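Section 8. Setting up the table

Read this before you put anything on the Trasby table. The maker's leaflet says the top is "ready to use from the carton". We have set up enough of them in the Blackburn office to doubt it.

8.1 Placing the table

1. Choose a spot where people can get past on all sides with their chairs pushed back. The leaflet suggests a gap of 500 mm behind a seated person. Try it with someone sitting there before you believe it.

2. Put the table down and press on each corner in turn. If it rocks, adjust the foot diagonally opposite the corner that dips. The feet are called self-levelling. They are not, as far as we can tell.

3. Stand back and look along the far edge. A slope you can see from across the room will annoy whoever works there all day.

4. Keep personal things on the desks. Bottles, cups and laptops stay there, and the shared table is for the job in hand. 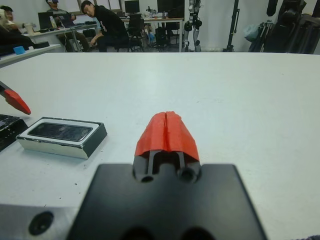

Phyllis Bickerstaff disagrees with step 4 and asked for that to be put in. People will put a cup on any flat surface within reach, she says, and a rule that gets broken by mid-morning isn't worth printing. She would allow one corner for drinks and leave it at that. The rule stands for now, but offices that want to try her corner may do so.

Note: the Torkby desk is sold as a match for the Trasby table. Check the two heights with a tape before pushing them together. Ours differed, and the lip caught every sheet of paper we slid across it.

8.2 Cleaning the top

1. Take everything off, including small boxes and trays. Wiping round things leaves a ring that shows up later.

2. Wipe with a soft damp cloth, working from the far edge towards you, then dry with a second cloth.

3. For pen marks, use a little washing-up liquid. Predix spray (order code 639) is recommended in the leaflet. It did no better than washing-up liquid when we tried both, and it costs more - use up what you have and don't reorder on our account.

CAUTION: Do not use scouring pads or cream cleaner. The dull patch they leave can't be polished out. 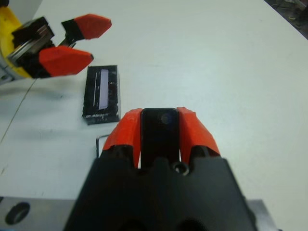
4. Leave the top clear until it is fully dry. The leaflet allows 2 minutes, which seems hopeful in a cold room. Run the back of your hand over it and decide for yourself.

5. Put back only what is needed for the next job. Flat items with a glossy face should go down face up, as grit on the table will scratch them.

8.3 Checks

Repeat the corner test in 8.1 whenever the table has been moved, even by a little. The leaflet calls for a yearly check each May, but the feet on ours had worked loose well before then.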